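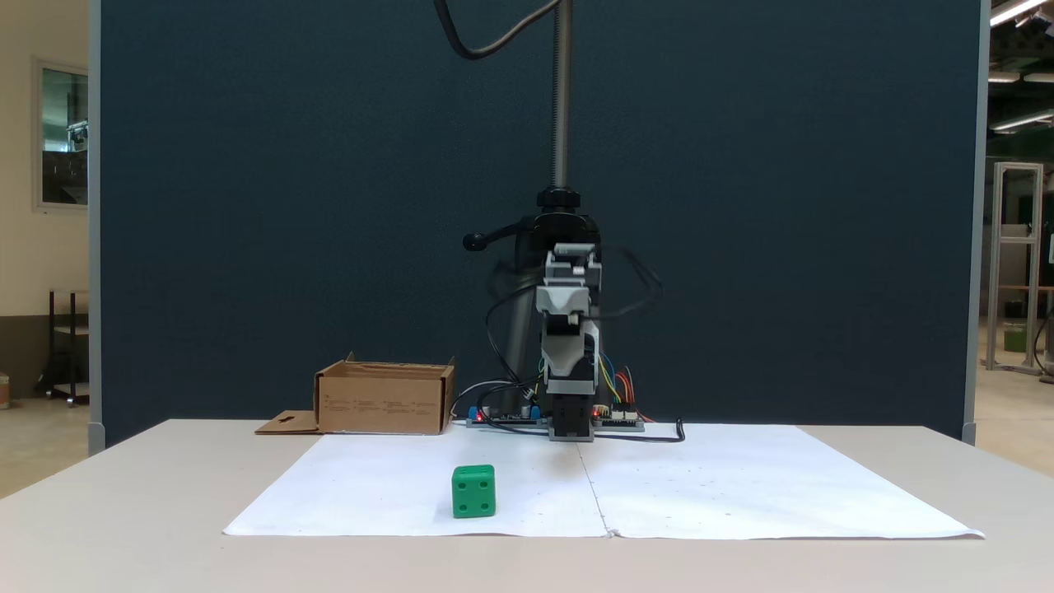
Two large sheets joined side by side, a bit wrinkled at the front corners.

Is pattern paper on a roll worth the money, or is joining plain sheets good enough?
Posted in Sewing & Patterns, January 12, 2024

I'm trying to trace patterns from an old magazine insert and I'm getting very tired of being sold things. The local shop in Parkent carries the Momuro roll, the marked kind with a dot grid on it, and the woman at the counter told me I'd "never get an accurate bodice" on anything else. I find that hard to believe. People drafted clothes on newspaper for generations and the sleeves stayed on.

What I have now is a stack of big plain white sheets. One is too narrow for a skirt front, so I have to join them. So far I've made a gathered skirt (fine) and a shirt (not fine, one side of the button band ended up longer than the other). My sister-in-law says it's the paper. I think it could just as easily be me, or the pattern, or the fabric, which was a cheap rayon that moved if you breathed near it.

What I want to know:

Does joined paper really throw measurements off enough to matter, or is that a sales line?

If it does, what's the right way to join it? I've used regular clear tape. It puckers.

Is the printed grid any use? As far as I can tell it's there to make the roll look technical.

I don't need the links to the Broltulus cutting system, thank you. I've seen the ads. I'm not buying a mat, a ruler set and a storage tube to trace a pajama top.

I sew in the evenings at the kitchen table, if that makes a difference. Everything has to be put away again before breakfast.

3 replies

seam_ripper_34

Your counter lady is selling paper. Plain sheets are fine and I'd be suspicious of anyone who says otherwise without asking how you're joining them.

The paper doesn't have a memory of your waist measurement. What matters is whether a line drawn at a given length is still that length when you cut the fabric. Paper moves a little with damp, all of it does, including the expensive kind, but on a kitchen table over one evening you won't be able to measure the difference with a tape measure you bought at a supermarket. (Check that tape measure, by the way. I laid three of mine side by side once and no two of them agreed by the far end. The worst was the one that came free in a kit.)

Where joined paper does go wrong is the join. Most people overlap two sheets by eye, tape over the top, and never look at it again. If the overlap is wider at one end than the other, you've built a wedge into everything that crosses it. A skirt front will forgive you. A button band won't. So my money is on the join before the rayon, though rayon is perfectly capable of doing that too, and you shouldn't rule it out just to have an answer.

Butt the edges, don't overlap them. Use paper tape or masking tape on the back and leave the front bare so your pencil doesn't skip. Clear tape puckers when it's pulled tight as it goes down, and it also shrinks from an iron if you ever try to press the piece flat, which you will, everyone does.

Then draw a line straight across the join in two or three places before you trace anything. If you ever have to take the sheets apart and put them together again, those lines tell you where they were.

On the grid I half agree with you. It's handy for finding the grain line and squaring off a hem. It isn't a measuring device. I checked a Momuro roll against a steel ruler and the dots had drifted by the end of a long pants leg. Mine might have been a bad roll. I didn't buy another one to find out.

bias_and_prejudice

I'm going to disagree with some of the above, having wasted a lot of fabric on the strength of confident advice like it.

First, the button band. Before you blame paper or tape, put the traced front piece on top of the magazine sheet and see whether they match. Ten minutes, no fabric. If they match, the paper did its job and the trouble came later, most likely when you cut. People skip this step constantly and then go shopping.

I'd also look at whether the magazine pattern was any good. Those inserts have lines for a dozen garments printed over each other in two colors, and it's very easy to wander onto the wrong one at a crossing. I once traced most of a collar and finished it as a pocket. I also have an old insert from Brekke where the left and right fronts are plainly different lengths as printed, and no amount of good paper fixes that. 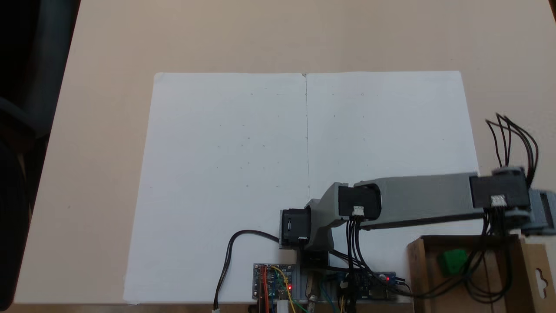 Folds do more damage than joins, in my opinion, and they get none of the blame. A crease takes up a little of the paper unless it's fully opened out, and it never quite is. The sheet in the photo has one running down the middle, with faint pencil dots on both halves, and if those dots were dart points I wouldn't trust a distance taken from one half to the other until the crease had been pressed. Dry iron, low heat, a cloth over the top, working away from the fold. Then measure. If you must fold finished patterns for storage, fold along the center front or somewhere else that is going to be straight anyway, and keep darts and notches away from it. I stopped folding mine and hang them from a pants hanger with a hole punched in each piece. That isn't a system and doesn't come in a tube.

And faint marks are a mistake of their own. A light dot seems tidy when you make it. Two weeks later you can't tell it from a speck in the paper or a dot left over from the last thing you traced on that sheet. Make a small cross with a circle around it and write what it is. "Bust dart, point." "Pocket, top corner." You'll feel silly and it will save a shirt.

Since you asked for a right way, this is the order I do it in. I don't claim it's the only one, and I'd be wary of anyone who does.

Joining

Trim one long edge of each sheet with a ruler and a sharp blade. Factory edges are usually straight but not always, and a sheet that's been standing on its end in a shop will have a bruised edge.

Bring the trimmed edges together until they touch, face down. Weight both sheets. I use canned tomatoes. Tack with short pieces of tape across the join first, at the two ends and the middle, then run one long piece down it without pulling.

Turn it over and check the join against a ruler in at least two places. If there's a gap you can see daylight through, do it again. It's a strip of tape, you can afford it.

Keep the join out of trouble. Lay the magazine sheet on top before you start and shift it so the seam falls across a plain part of the piece. On a skirt front that's easy. On a shirt front you may not need a join at all if you turn the paper the other way, and I'd try that before anything else. 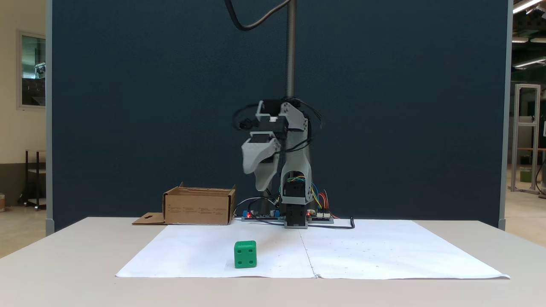

Tracing

Tape the corners of the paper to the table. Curled corners creep up under the ruler and you end up drawing around a bump. Painter's tape comes off a kitchen table before breakfast without leaving anything behind, at least on mine. Test it somewhere out of sight.

Trace with a hard pencil and go over the final line in pen only when the whole piece is done. Mark the grain line while the magazine sheet is still in place. Guessing at it later is how you get a pants leg that twists around your shin.

Add seam allowance afterward, all in one go, with a ruler. I know there are double-pencil gadgets and double tracing wheels. I own one. It's accurate on straight lines, where I didn't need help, and hopeless on a neckline.

Cutting

This is where I suspect your rayon. Put a layer of paper under the fabric too and pin through the lot, or cut each front singly instead of on the fold. Cutting two layers of rayon together and expecting twins is optimistic. The bottom layer slides and you don't see it until you're sewing buttonholes.

So is the roll worth it? For somebody tracing one top a month, I can't see it. It curls harder than flat sheets do, and for the first half of the evening you're fighting the paper. If you start grading up sizes or drafting from scratch, a long piece with no join does save bother, but get plain paper and check the width first. I'd also wait for the July sale. Every fabric shop I've been in has one, and the prices marked through on the tags are not always prices anyone was ever asked to pay.

thimble14

I have the Momuro and I like it. Never had a problem. It's true that it curls but I roll it the other way for a minute and that sorts it out.

I use the dots for lining up stripes so for me they're useful. Never checked them against a ruler and now I don't want to.

Agree about the free tape measures though. Mine had stretched. I'd been making everything slightly too big and thought I was losing weight.

Comments on this page

From the original poster: I did the check with the traced piece on top of the insert. It matches on the left front. On the right front I'd followed the wrong line from the third buttonhole down, the one for a tunic. So it wasn't the paper, and the tape isn't getting the blame either. I'm still going to redo the join with masking tape since the clear stuff looks terrible.

seam_ripper_34: Fair enough, I was wrong about the join. Trace over your size in highlighter before you start. It shows through thin paper and keeps you off the tunic.

bias_and_prejudice: Do the highlighter on a photocopy if the insert is old. Some of those sheets bleed, and I wouldn't take the marker's word for "no bleed" either.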